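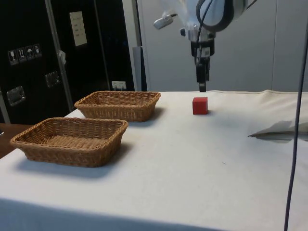 Flalau Forums > Robot Software > Perception and Planning

Thread: Splitting perception from planning on a cube-and-basket task (long, happy post)

clemport_kate
August 3, 2022

Hi all, I've been lurking since March and finally have something worth sharing. We're a small group in Clemport and we've been building a pick and place stack on top of Pelkonen (the planner) with our own colour and depth segmentation in front of it. The task is as plain as they come: find the red cube, plan a grasp, put it in whichever basket the task file names.

The big change this month was pulling perception out into its own process. Before that, the planner called the segmenter directly and waited. Now the segmenter publishes an object list with a timestamp and a confidence for each item, and the planner takes the newest one that's younger than 1500 ms. If there isn't one, it holds. I can restart the vision side without bringing down the arm driver and it feels like a different project!

What I'm stuck on is the last bit of the approach. The wrist camera and the fixed camera disagree on the cube's position by almost 2 mm, and it gets worse toward the back of the table. I'd love to hear how others blend the two.

gantry_goose

Nice work. I wouldn't blend them at all. Use the fixed view to get to the pre-grasp pose, then hand over to the wrist view completely. Averaging two estimates that are each biased in their own way just gives you a third bias, and you'll be chasing it for weeks.

Which one do you trust more right now? And what does the gripper do with the cube between the fingers, does it close on a fixed width or on force?

clemport_kate

Force, with a width check afterward. I trust the wrist view more until the fingers are down beside the cube, and then I don't trust it much, as the fingers start eating into the mask. The planner treats that pose as its own state (we call it "straddle") and won't accept new object poses while it's in there. One finger swings out wider than the other as you come in, so the collision model has the full linkage in it and not a box. The baskets are in the planning scene as open boxes with thick walls.

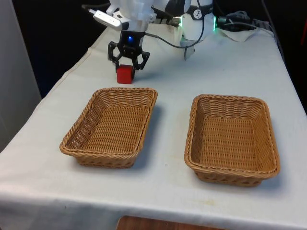
Pirjo Nieminen

I disagree with goose a little. A hard handover works if both cameras are calibrated to the same frame. If they aren't, the arm gets a jump in the target at the worst moment, and you see a twitch just before the descent. We ran it that way and ended up fading the weight from one source to the other over 30 control cycles. It is still a handover, only a soft one.

Also, error growing toward the back of the table smells like extrinsics to me. Did you collect calibration poses back there, or mostly near the middle?

gantry_goose

Fading hides the twitch, it doesn't fix the calibration. I'd want to see the twitch so I know it's there.

Pirjo Nieminen

Log the difference, then. You can have a smooth arm and an ugly plot :)

clemport_kate

Ooh, mostly the middle. We took 126 poses and I just looked, hardly any of them are past the front basket. That's embarrassing but also great news, because I can redo it this afternoon.

While I'm here, a segmentation question. The cube is easy, the red mask is solid. The baskets are harder – the weave breaks up into little islands in the depth image and the far rim sometimes merges with the cloth. The cable down the right side and the folded white sheet also turn up as low-confidence objects now and then. I've been subtracting a background, but cloth wrinkles move, so it drifts. 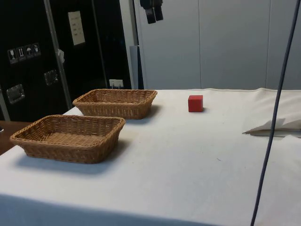
Reijo Aaltonen

For the wicker, try closing the mask before you fit the rectangle, with a kernel a bit bigger than the gaps in the weave. Then fit to the rim only and ignore the floor. The rim is the nice thick part and the floor tells you very little.

For the cable, draw an ignore polygon in the fixed view and be done with it. Keep it in the config, beside the extrinsics, so the two get changed together. I use Bundesano for drawing ours and it exports plain YAML.

gantry_goose

Careful with ignore polygons. If someone sets a basket down inside one, your planner thinks that space is free. Ignore it for detection, sure, but leave the depth points in the collision map.

Reijo Aaltonen

Agreed, I should have said that. Detection only.

clemport_kate

Love this, thank you. Plan for now:

recalibrate with plenty of poses along the back edge
soft handover with the raw difference logged (sorry goose, I want both)
rim-only fit for the baskets
ignore polygon for detection, depth points stay in the collision map

I'll post the error plots from before and after. Pirjo, is your fade linear or do you ease it?

Pirjo Nieminen

Linear. I tried easing and couldn't see any difference in the logs.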